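Plorville Center for Continuing Education
Personal Effectiveness: Course Handout
Unit 7: Building Habits That Last
Instructor: Casimiro Marín

Purpose of this unit

Students will learn to describe an existing habit in terms of its cue, its routine and its payoff, and to write a plan for one new habit. Unit 6 (goal setting) is assumed. Students who missed it should read the summary on the course page before class.

Terms

Cue: the time, place, feeling or event that comes just before a behavior.
Routine: the behavior itself, stated so that another person could tell whether it was done.
Payoff: what the person gains from the routine, including relief from boredom or worry.

A common error is to name a wish in place of a routine. "Be more organized" cannot be checked off at the end of the day. "Clear the desk before leaving work" can.
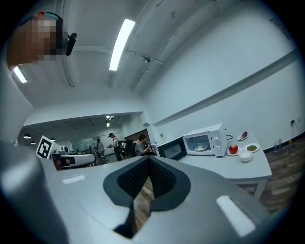
New routines are easier to keep when attached to something already done daily. Brushing teeth, locking the front door and pouring the morning coffee all make good cues. Clock times work less well for students on changing shifts, who should choose an event instead.

Missed days should be recorded without comment. The plan resumes at the next cue, and no extra work is added to make up for the gap.

Written assignment

Choose one habit and keep a daily log for 30 days. Each entry gives the cue, whether the routine was carried out, and one line on anything that got in the way. At the end, write 3 pages on what the log shows. Do not change the habit partway through; a smaller version of the same routine is allowed if the instructor is told in writing.

Logs may be kept on paper or in a spreadsheet. Questions about grading go to Marcus Greenberg.

Reading for next class: Rivas, "Attention and Delay," sections 1 to 3.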